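Questions we are often asked about the Druvitz example collection

Thank you for stopping by! We get a good many letters from schools, small workshops and curious people who have heard that Jakside is teaching a robot arm by showing it examples, so we have gathered our answers in one place. Do read them in any order you like – they don't depend on one another.
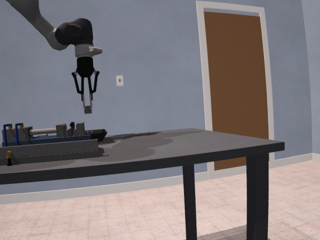

ABOUT THE EXAMPLES

Are these real robots?
Not at this stage. All the work in Druvitz is done in a simulated room, with a table, a floor and walls that the computer draws for us. We are very fond of our little room, and a mistake made in it doesn't cost us a new set of fingers.

What counts as one example?
One attempt at one task, from the first movement to the last, together with the views saved along the way. Most of ours are over in 20 seconds or so of simulated time, and we keep 5 tries of each starting layout before we shuffle things about.

How many do you have?
The first release holds 3000 examples over 219 layouts. Please don't worry if your own collection is a good deal smaller, as we began with a handful ourselves and were very pleased with it.

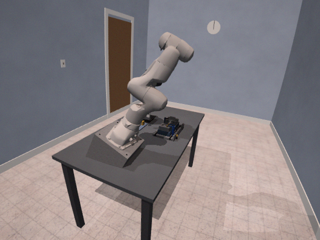
We do add to it, usually in December, when the computers at Belhaj are quiet and we can leave things running overnight.

CAMERAS AND VIEWS

Why save more than one view?
A learner that has only ever seen the table from one spot tends to get muddled when the camera moves even a little, so we store several views of every attempt and let you pick the ones you want.

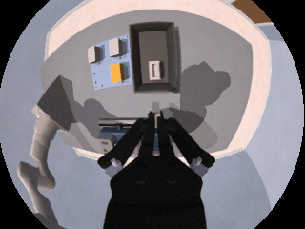 Wide views are the ones people write to us about most, usually to ask whether we straighten them before training. We don't, and we'd gently suggest you try them as they are first. The bending is strong, it's true, and the corners go black, but in return you get the fingertips, the blocks on the blue plate and the dark tray all in one go, and a learner can cope with a curved table edge perfectly well if it sees enough of them. If you'd still like flat pictures, the Vodudard reader has a setting for it.

Can I send in examples of my own?
Yes, please do! Send one layout first and we'll check that it opens properly at our end before you go to the trouble of sending the rest.

Page last looked over: 2018-08-15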